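The worktop is not a shelf

When I moved to Grullosden I rented a flat with a very small kitchen. The worktop was short, the hob took a good part of it, and within one month I had filled all the rest. There was a knife block, a bread bin, a jar for the spoons, oils, a fruit bowl, and a coffee machine I used on holidays only. To cut an onion I had to move 3 things first, and then I had no place to put them except on the hob.

I believed that my kitchen was too small. Many people believe this about their kitchens, and the shops are happy to agree with them. In Pullon, the next town, there is a shop that sells racks, hooks and little stands with two floors, and I spent more than 50 pounds in it. After that I had the same things as before, standing on racks.

My opinion today is simple and I hold it quite strongly. A worktop is a place for work. When the work is finished it should go back to being empty, or as near to it as the flat allows. A microwave may stay if it has no other home. The oils may not.

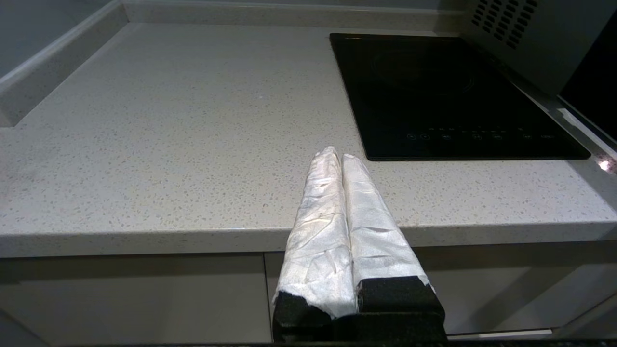
I know the argument against this. A friend in Tukham cooks every day for a big family, and she says that what she uses each evening must be near her hand. She is right about the evening. But the cupboard is also near her hand, and opening a door takes one second. Wiping between eleven bottles takes much longer, and for this reason it is usually not done. The grease sits there and waits – I have met it many times.

There is also the question of speckled stone, which landlords like so much. It is a patient material and it hides crumbs very well, so a full worktop of this kind can look clean for weeks. Only when you clear it and pass your palm over it do you learn the truth. I would recommend this test to everybody, especially along the back, where the upstand meets the wall.

A flat glass hob brings its own temptation. When it is switched off it looks like one more piece of table, and people put post on it, or shopping bags. I did it too, until a bag from the Ding bakery began to smell of burning in September. Since then nothing rests on my hob except a pan.

I still own the coffee machine. It lives in the wardrobe, behind the winter boots, and twice a year I carry it back to the kitchen.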